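Workshop tips: getting your bag-packing software to behave

Soft bags are my favorite thing to write code for, and also the thing that has eaten most of my August! A tote sags, folds and swallows whatever you put in it, so the planner has to cope with a shape that won't stay put. A few habits that have made life easier at our bench:

Model the handle separately. We used to lump strap and bag into one blob, and the planner happily drew paths straight through the loop. Brijesh Nautiyal split them in our Rustenitz config (two collision groups, one for cloth, one for strap) and it was a joy to watch the paths start going around.

Plan to the opening, and let the rim be fuzzy. Give it a generous margin and re-check it before every place move.

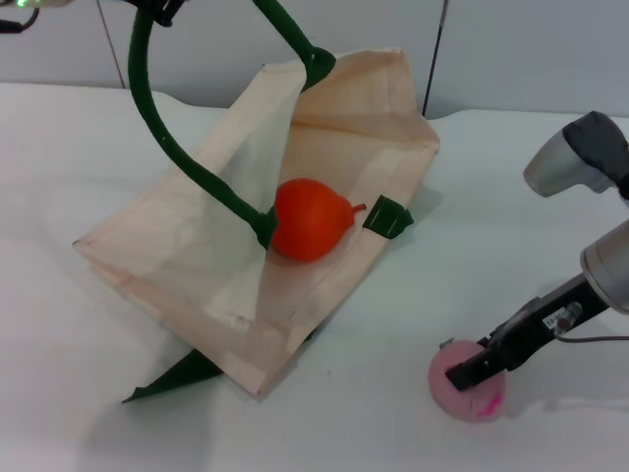
Tote on its side, one handle held up, pear already in the opening.

Keep a "do not touch" list per task. Ours is a plain text file: straps, cables, anything hanging. Edit it before the run, save it with the log, and you'll thank yourself when you replay.

Name your objects by what they are and never by color. "pink_1" seemed so clever until the lights changed.

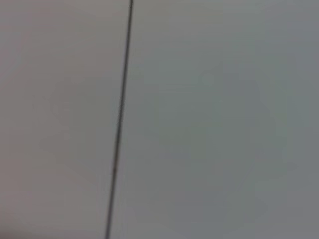 2 min read

Now for wrist views, my other soapbox. Up close you can get almost nothing but gray and one dark line, and a segmenter will still hand you a confident answer. Add a blur score and have the planner ignore the wrist stream when it drops too low. Start with the threshold at 74 on the Zevolham scale and tune from there. Fall back to the head view and carry on.

Log the skipped images too! Sunita Rathore went through 2,973 of ours and found a whole batch thrown out for no good reason, all from one bad exposure setting.

One more small one: if your wrist joint can spin past 360 degrees, put the cable limit in the planner as well as the controller. The controller will stop the arm either way, but the planner can pick a nicer route in the first place.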